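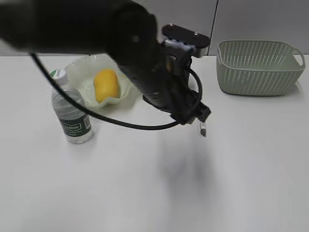 Abril, casi las once de la noche

Tercer día de viento y ya no sé ni cómo suena la casa en silencio. Anoche la racha más fuerte en Brumbridge fue de 168 km/h, lo leí en el parte de las seis mientras se me enfriaba el café, y me quedé mirando el número como una tonta (¡168!, si yo me asusto con la mitad). La borrasca se ha plantado encima de la costa y no hay quien la mueva. Dicen que mañana baja algo, pero lo mismo dijeron ayer.

De la luz, mejor no hablar. Se fue a las cuatro de la madrugada, volvió a mediodía, se fue otra vez justo cuando había metido el pan en el horno, y el pan, claro, un ladrillo. Me lo he comido igual, con mantequilla y mucha fe. En la radio contaban que en el valle de Walari hay 2.270 casas sin suministro y que las cuadrillas no pueden subir a los postes hasta que afloje. Mi tía vive allí arriba y no coge el teléfono, aunque mi tía tampoco lo coge cuando hace sol.

Por la tarde salí un momento, bien agarrada a la barandilla, hasta la esquina de la calle Deschamps. El toldo de la panadería está enrollado en una farola, que parece puesto a propósito, y el seto de los vecinos ha desaparecido entero, raíz incluida. El barómetro Zasix que me regaló mi hermano marca lo que le da la gana desde el primer día, pero hoy bajaba tanto que hasta yo me lo creí. Di dos golpecitos en el cristal, como hacía mi padre, y bajó otro poco. No le he vuelto a dar.

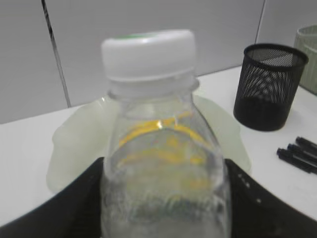 Bernadette Millet me escribió a media tarde que en el puerto el agua había saltado el muro viejo, que eran olas de seis metros por lo menos y que ella no veía una cosa así desde que era niña. Que no se me ocurriera bajar a mirar. Le contesté que no pensaba hacerlo, y era mentira, tenía ya una bota puesta. Me la quité.

Así que he pasado el resto del día en el pasillo, que es donde menos se oye, con la manta y la novela esa que llevo desde enero. He leído 20 páginas y no me acuerdo de ninguna. Cada vez que crujía el tejado perdía el renglón. Hay una teja suelta encima del baño, la oigo bailar, tac, tac, y luego un rato nada, y cuando ya casi me duermo, tac.

Mañana, si se puede, llamo otra vez a la tía y miro lo del canalón, que creo que ya no está.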